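Teaching a Two-Armed Robot to Unload a Bun Steamer
Filed under: Workshop Builds
By Stamatia Tsolakis

The shared workshop on Carvalho Street has a laser cutter, a lathe, and a strict rule against hot food near either one. What it didn't have was anyone willing to take the steamed buns out on Monday nights. I own two robot arms, so I volunteered them.

What follows gets you from a pair of working arms to a bun on a plate. I assume your arms already move when told to and stop when told to. If yours only do the first, please go fix that.
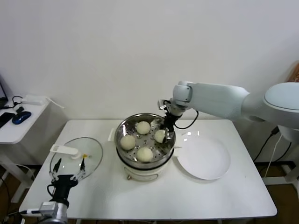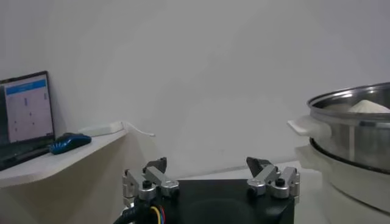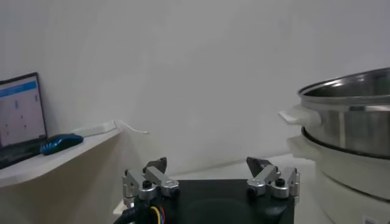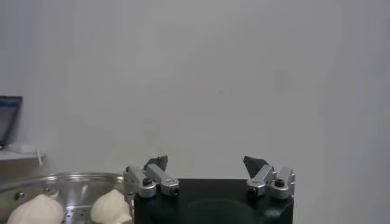

1. Lay out the table

Steamer in the middle, plate on the side of the arm that does the picking. My plate goes to the right of the steamer, under the arm's reach, so that the whole trip is a lift, a short swing, and a drop of a few millimeters. I spent one long evening in December with the plate on the far side of the pot. The arm got there by a route I can only describe as scenic.

Take the lid off by hand and lay it flat on the other side. Yes, I have a hand with fingers on the left arm. No, it does not do the lid. Lids are glass and I am cheap.

Put the laptop on a separate surface. When the picking arm stops hard, everything sharing its table gets a little nudge, and you don't want your stop key among the things being nudged.

2. Mark where everything goes

Once you like the layout, put four bits of masking tape around the steamer base and two at the plate. Somebody will borrow the steamer. It will come back 130 millimeters from where you left it, and the arm will reach confidently into thin air.

3. Choose your fingers

I use the plain two-finger gripper for the buns. Its pads are hard, narrow, and black, and they look all wrong for the job, but a bun is soft enough to do the conforming for you. I tried silicone sleeves first. They picked up beautifully and then declined to let go.

Wipe the pads before and after. Anything that touches food gets washed with dish soap, rinsed, and dried, and the arm stays powered down while you do it.

4. Set the height limit

The tray in a steamer like this is perforated metal, and a fingertip driven into it makes a sound you'll remember. Power up, jog the gripper down over an empty tray until a folded index card just drags under the pads, and save that height as your floor. My controller calls it a "lower bound." The Mivetti software I started on called it "comfort," which explains a lot about the Mivetti software.

Check it at the middle of the tray and again near the rim. If the two readings disagree, use the higher one.

5. Tame the grip

Start with the closing force as low as it goes. Mine runs on a scale that tops out at 2,596, a number I have never seen explained. I settled on 300. At 60 the bun slid out on the lift. Much above 300 you get a bun with a waist.

Speed matters more than force. Close slowly, stop when the motor current climbs, wait a beat, then lift straight up. Any sideways motion while the bun is still below the rim will end with the bun wearing the rim.

6. Teach the positions

For each bun, record these in order:

Approach: straight above the bun, fingers open, well clear of the rim.
Grasp: pads on either side of the bun, a little below its widest part.
Lift: same as approach, fingers closed.
Place: over the plate, low.
Retreat: fingers open, straight up.

Do the nearest bun first and the farthest last. The one at the back is the hardest, as the wrist has to come in over everything else. If your arm complains about a joint limit here, turn the steamer base a quarter turn so that the pot handle points away from the wrist, and teach again. I know this undoes the tape. I'm sorry about the tape.

7. Dress the cable

Move the arm through every position with the motors off and watch the cable at the wrist. It needs enough slack to follow the last joint all the way around, and not so much that it visits the food. Two hook-and-loop ties did it for me. Zip ties also work, once.

8. Rehearse cold

Run the whole program with the steamer unplugged. Use cold buns, or balled-up socks if you can't be trusted around cold buns. Keep one hand on the stop button. Five clean runs in a row and I call it good.

For the real thing, switch the steamer off first and let the steam clear before the arm goes in. Electronics don't enjoy a sauna, and the wrist joint on these is only so well sealed.

Troubleshooting

Bun lifts, then drops: the grasp is too high. Lower it, but stay above your floor.

Bun sticks to the tray: a square of parchment under each one. Cut it smaller than the bun or the fingers will pick up the paper and leave the food.

Bun tears: it was probably overproofed. The arm will get the blame anyway.

Arm stops halfway with error 60: on the Plornudar controller that's a lost connection. Reseat the plug at the base before you reinstall anything.

The position file and my gripper settings are on the workshop drive, in the folder called Prastatus. Copy them before you change them, please. I can tell when you don't.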